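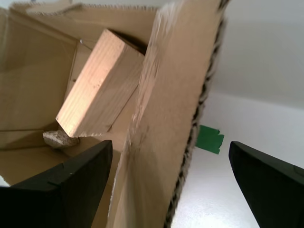 Cartón ondulado, sin letras y con la solapa en alto.

Preguntas frecuentes sobre las cajas de Dradix
Última revisión: 6/27/18

¿Alquiláis cajas usadas? ¿En serio?
En serio. Te las llevas para la mudanza, nos las devuelves y se las lleva otro. Una caja nueva que hace un solo viaje y acaba en el contenedor nos parece una vida muy triste, incluso para una caja.

¿En qué estado vienen?
Digamos que han vivido. Admitimos rozaduras, arrugas y esquinas con carácter. Retiramos las que tienen el fondo blando o huelen a algo que no sabemos identificar.
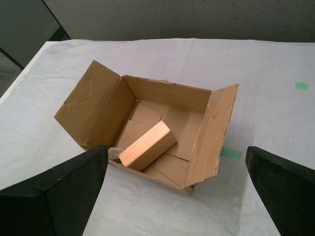 Si la tuya llega peor de lo que estás dispuesto a tolerar, escribe a Nga Phan el mismo día y te la cambiamos. Al tercer mes ya sospecharemos un poco.

¿Qué tamaños hay?
Dos. La Minja es para libros, vajilla y todo lo que pesa más de lo que uno recuerda. La Vavley es para edredones, cojines y ropa. Todos los clientes intentan llenar la Vavley de libros, y todos tienen después una opinión sobre su espalda.

¿Cuántas necesito?
Para un piso de dos habitaciones solemos recomendar 80. El pedido más grande que hemos servido fue de 167, para una sola persona – coleccionaba revistas y no quería hablar del tema. 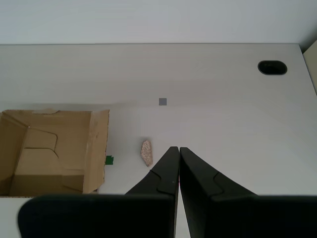

ENTREGAS Y DEVOLUCIONES

¿Subís las cajas a casa?
Hasta el rellano, si hay ascensor. Si no lo hay, hasta el portal, con nuestros mejores deseos.

¿Cuánto tiempo puedo quedármelas?
Un mes. En noviembre, dos, porque el almacén de la calle Sedia cierra por inventario y preferimos que las guardes tú.

¿Puedo devolverlas montadas?
Por favor, no. Quita la cinta, pliégalas y átalas en paquetes que una persona normal pueda levantar.

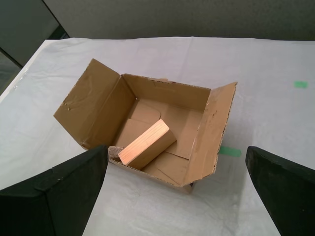 Tampoco hace falta plancharlas. La fianza se devuelve entera aunque falte alguna solapa, pero si lo que vuelve es solo la solapa, tendremos que hablar.

¿Y si el gato se ha quedado con una?
Cobramos la caja. Con el gato no negociamos.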